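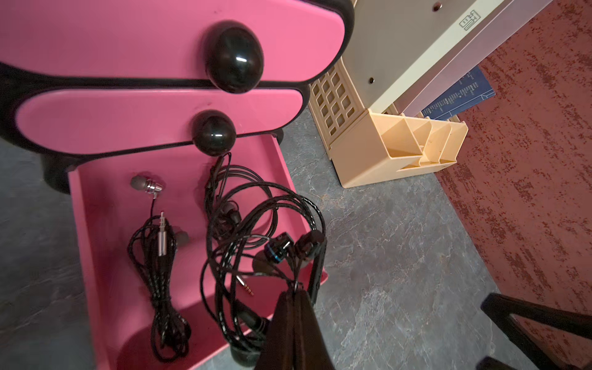

Course handout 4: Retention and disposal of small-office records

Instructor: Ebere Olatunji
Reading: Chapters 3 and 4 of the course manual; the Skerkstead case file

1. Terms

A record is any item kept as evidence of a transaction or decision. A copy kept for convenience is not a record, even when the wording is identical. The distinction matters at disposal. Convenience copies may be discarded at any time, while records follow the schedule.

A series is a group of records created by the same activity and kept for the same period. Schedules are written for series. A schedule that lists single documents cannot be maintained beyond the first year.

The trigger is the event that starts the retention period. Common triggers are the end of the fiscal year, the close of a contract, and the departure of an employee. "Date received" is a weak trigger for correspondence, as one matter may run over several years and its parts will then come due at different times.

2. The Skerkstead survey

The Skerkstead office held 722 folders at the time of survey. Of these, 87 had no date on the label or on any enclosed sheet. The surveyor assigned a date range to each undated folder from the staff names and form numbers inside it, and marked the range as inferred. Inferred ranges are entered in square brackets. Do not convert them to single years.

The survey sheet has four columns: series title, date range, volume, and trigger. Volume is given in linear feet. Folder counts are used only when a series takes up less than one foot.

Note for the exercise: the Brenton branch used the same series titles as Skerkstead but applied them differently before the merger. "General" at Brenton includes vendor invoices. At Skerkstead it does not.

3. Desk-level holdings

Papers at individual desks are surveyed last. They tend to be current, and most are convenience copies. Each holding is sorted into active, transfer, and discard. Active papers stay with the user, who reviews them again in August.

Upright files are labeled on the spine with series code and year. Flat trays are labeled on the front edge. Drawers are labeled by series only, as contents change too often for a year to remain correct.
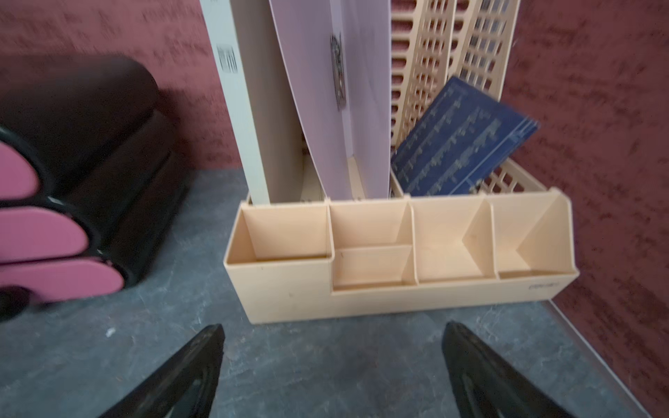

4. Applying the schedule

Work from the trigger forward. For a contract closed in fiscal year 1 with a retention period of six years, the count begins on the first day of fiscal year 2 and the record is eligible for disposal on the first day of fiscal year 8. Starting the count at the closing date is the most frequent error in submitted work.

A legal hold suspends the schedule for the series concerned. The period continues to run during the hold, but disposal does not take place until the hold is released in writing. Enter the hold in the remarks column with the initials of the person who placed it.

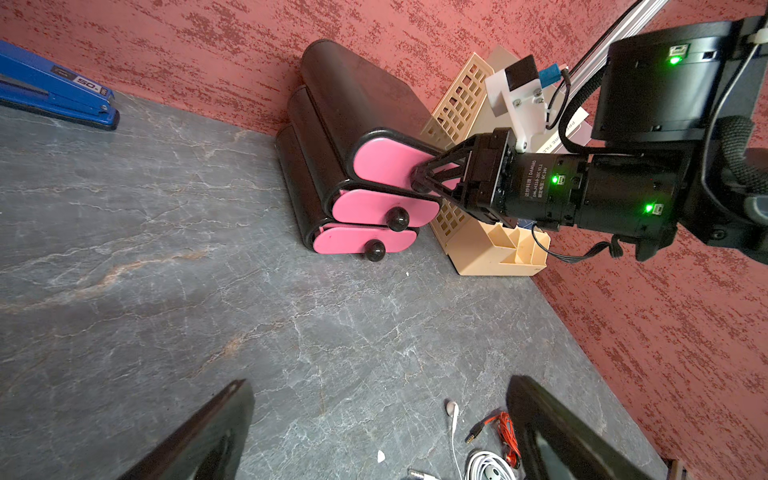

Eligibility does not by itself authorize disposal. The series owner signs the disposal list, and the signed list is itself a record with permanent retention. At Dunbar the lists were filed with the boxes they described and were destroyed along with them, so the office could not later show what it had held.

5. Exercise

Prepare a survey sheet and a one-page schedule for the Brenton series in the case file. Keep the schedule under 1000 words. State the trigger for each series and mark every inferred date range. Submit both at the start of the next session.

Related items
Handout 3: Writing a series title
Handout 5: Box lists and transfer forms
Case file: Skerkstead and Brenton
Case file: Davstead off-site storage
Survey sheet (blank)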